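3.2 Workspace and Sorting Task

The Doltton arm was assembled over 23 evenings in a shared workshop in Husville, using hand tools, a secondhand power supply and parts cut by members. No fixture was made to hold objects in place. The design goal was a machine that could tidy a worktable in the state in which its users normally leave it, and the items used in this study were accordingly ordinary desk supplies and plastic containers. Between attempts the arm returns to a raised rest position above the table, so that an operator can rearrange items within reach of the gripper while the joints remain powered.

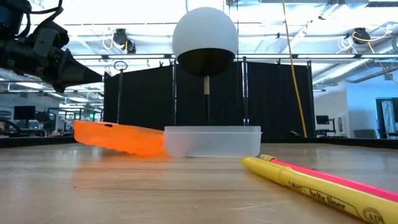
Figure 3. Gripper held above the worktable, with containers and two highlighters.

Each session consisted of eight attempts. At the start of a session one of two operators (Negash or Collet) laid out the items by hand, without a template. An attempt was recorded as complete when an item had been released inside a container and the gripper had opened fully. Attempts in which the item was dropped on the table were recorded separately from those in which no grasp was made, following the practice of Woldegiorgis and Durán in their earlier work on the Grorkia hand.

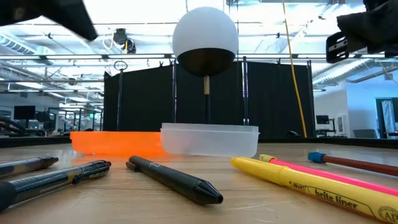
Grasp width was the setting that required the most adjustment during the build. The first version of the control program closed the fingers to a single fixed distance, which was suited to markers and too wide for pencils. Writing tools sold for the same purpose differ a good deal in shape: the highlighter has a broad printed body, the black pens carry clips that stand out from the barrel, and the pencil is fitted with a cap eraser at one end. A clip facing the finger changes the effective width of the pen by an amount that the fixed setting could not absorb. The program was therefore changed to close the fingers until motor current reached a set limit. Palumbo rewrote this part of the code in October, and the limit was left unchanged for all six sessions reported in Section 4.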